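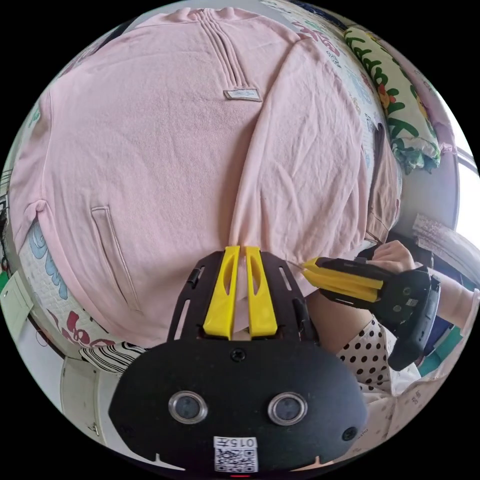
October, workshop notebook, Dridberg bench
Zipper repairs and the waxing question

Third round on the stuck zippers from the Brernau donation bags. Percy Cuervo left me a note asking why the metal ones keep coming back stiff after we treat them, so I spent the morning on that before touching anything new.

Method, same as last time: brush the teeth dry with the old toothbrush, run the slider up and down, then apply lubricant to both faces and run it again, 40 passes. I did 3 metal zippers with beeswax and 3 with plain candle wax. Left them on the windowsill side of the bench until after lunch.

Beeswax drags. It goes on thick and picks up lint from the tape, and by the end of the passes there was a gray crumb at the bottom stop on all of them. Candle wax went on thinner and the slider moved better, but it flaked when I bent the tape. Graphite from a soft pencil is still the best on metal. It marks light fabric though, so keep it off anything pale. I got a smudge on a cream tape and it took dish soap and 2 rinses to lift.

Coil zippers are a separate matter. Wax does very little if the slider is worn. Most of the ones that split behind the slider just need the back edges squeezed a little with the flat pliers. Squeeze one side, test, then the other. I overdid it on a Hurik jacket and had to cut the slider off. Replacement is a size 5 from the blue tin, not a great match for color but it runs.

Note on sizes - the drawer marked 5 has some 4.5s mixed in. They look the same until you try to seat them. I sorted the top layer only.

Separating bottoms: tried the clear nail polish trick on a frayed tape end, right above the pin. Two coats, almost an hour between them. It stiffened the tape enough to feed the pin into the box again. Don't know how it will hold up in the wash. Khondokar has a machine at home and will put it through with the towels.

Ask Percy whether he has been washing before or after treatment. If he treats first, that would explain the stiffness, and I don't need to change anything here. His note doesn't say.

To order: sliders in 5, top stops (the silver ones, we have plenty of brass), another soft pencil. The flat pliers need the spring looked at. They stick open when cold.

Left to do: the long coat with the two-way zipper. Bottom slider sits crooked. Have not started on it.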